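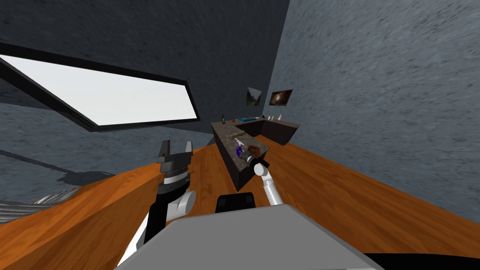 Jiletholm, October

Respirators and Dust Masks for Home Projects: Frequently Asked Questions

Compiled by Apostolos Lambrakis

What is the difference between a dust mask and a respirator?
A dust mask with a single thin strap is a comfort product. It has no filter rating and does not seal to the face. A respirator carries a NIOSH approval marking and is designed to seal. Check the marking before you buy.

What does N95 mean?
The N means the filter is not resistant to oil. The 95 means it captures at least 95 percent of very small airborne particles under test conditions. R filters are somewhat resistant to oil and P filters are strongly resistant. A P100 is the highest particle rating.

Will an N95 protect me from paint thinner or solvent fumes?
No. Particle filters do not remove vapors. Solvents call for an organic vapor cartridge on a half-face or full-face respirator. If you are spraying, use a combination cartridge with a particle filter.

Which one do I need for sanding drywall?
An N95 is the usual choice for joint compound. Old painted surfaces are a separate matter – have them tested for lead first.

Can I wear one with a beard?
Tight-fitting models will not seal over facial hair, and stubble is enough to cause a leak. A loose-fitting powered unit is the alternative.

How do I check the seal?
On a half-face model, cover the cartridges with your palms and inhale. The facepiece should pull in slightly and stay there. Then cover the exhalation valve and breathe out gently. If air escapes at the edges, adjust the straps and repeat. Do this each time you put it on.

My face is narrow. Are there smaller sizes?
Yes. The Nirkton half-face comes in small, medium and large. The Ikonen comes in small and medium. Cartridges do not interchange between the two brands.

How often should I replace cartridges?
Follow the maker's schedule. Do not wait until you smell the chemical, as some have no odor you can detect. Replace particle filters when breathing gets harder or the filter is damaged. The Grendik storage box holds 4 cartridges and a facepiece.

Do you sell single disposables?
No. They come in packs of 5 or 100. Contractor orders of 500 or more are quoted separately.

Can I return an opened facepiece?
Only if it is defective. Unopened items can be returned with the receipt – cartridges must still be in the factory seal.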